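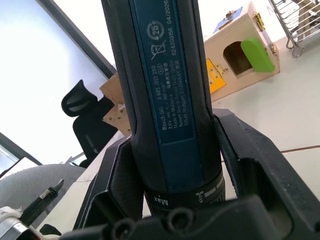 Cordless screwdriver, label side. Bosch GO, 3.6V.

Subject: Re: [oldshutters] Hinge screws pulling out of pine stiles

On the Dirar Street question, quoted below:

> We have 20 louvered shutters on the house, all pine, all hung
> on the original strap hinges. On the south side the top hinge
> screws have worked loose on about half of them. Last summer I
> went up one size on two of the worst and they held until the
> winter storms. Now the holes are bigger and the wood around
> them is soft. Is it time for new stiles? The shop in Grurska
> quoted me $640 for four and I would like to avoid that.

I would not buy stiles yet. Push an awl into the wood an inch or so away from each hole. If it stops right away, the rot is only where water got in along the screw, and you can plug it. If it keeps going in, that stile needs a splice or replacing, and you should talk to the shop again.

For plugging, take the shutter down and lay it flat. Drill the hole out to 3/8 until the shavings come out clean and pale. Let it dry indoors for a week, longer if it has been raining. Glue in a hardwood dowel with waterproof glue, trim it flush the next day, and drill a new pilot hole in the center. Softwood dowel will work too but I have had some of it split.

I tried Passide filler on three hinges before I started using dowels. It sands well and takes paint, but two of the three let go in the second year. I still use it for nail holes and dents.

Turn the screws by hand for the last bit, or with a small driver at a low setting. A full-size drill will strip new threads in pine before you can let go of the trigger -- I did it on the first pair I hung. Brass screws are easy to snap, so run a steel one of the same size in first, back it out, then put in the brass.

Also check the tiebacks on the south side. If a shutter can move even half an inch in the wind, all of that ends up on the top hinge. Mine had worn tiebacks on every window where the screws had pulled.

Mersha still sells the slotted brass in #10 and #12. The box of 1000 is a better price per screw and I would split one with anybody on the list. I plan to order in July, so write to me off list before then with the size and how many.

One thing I don't know is whether to prime inside the pilot holes. I have done it both ways and can't see a difference so far. If you have shutters that have been up longer than mine, please post what you did.

--
To leave the oldshutters list, send a blank message with "unsubscribe" in the subject line.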